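11 Apr 2025

Day six at the bench, and my arms are sore in the nicest possible way!

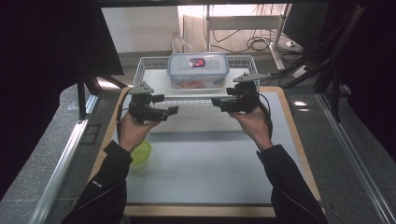

I spent the whole morning on packing away leftovers with Eduard Sokol, and I still can't quite believe this is a job. You work the grippers by hand, one in each, and do the chore as plainly as you can so that the machine has something to learn from. Food tubs, lids, baskets, over and over. We wanted 200 goes by lunch and got to 100, which Eduard says is good for a Friday.

What I keep thinking about is how clever my own thumbs are. A lid is nothing, I've done thousands half asleep, but with two short jaws I have to plan it – where do I push, which side do I hold, what happens if the tub slides? By the end I had a sort of rhythm and was terribly pleased with myself.

So can they do it yet, the housework? Zdeňka Polák rang from Trurgate at teatime to ask exactly that (she wants her kitchen done by August, bless her). I said yes and no. The arm over at Hollis will lift a tub into a basket nicely if you put it where it expects one. Turn the tub round and it dithers. Soft bags it hates. Snap-on lids are hit and miss, and I'd not trust it with soup.

But it dithers less than it did on Monday! I watched it have a go, miss, back off and come in again from the side, and I cheered out loud in front of everybody.

Must cut my nails. Also ask Eduard whether we can try the cutlery drawer next – I have ideas about spoons.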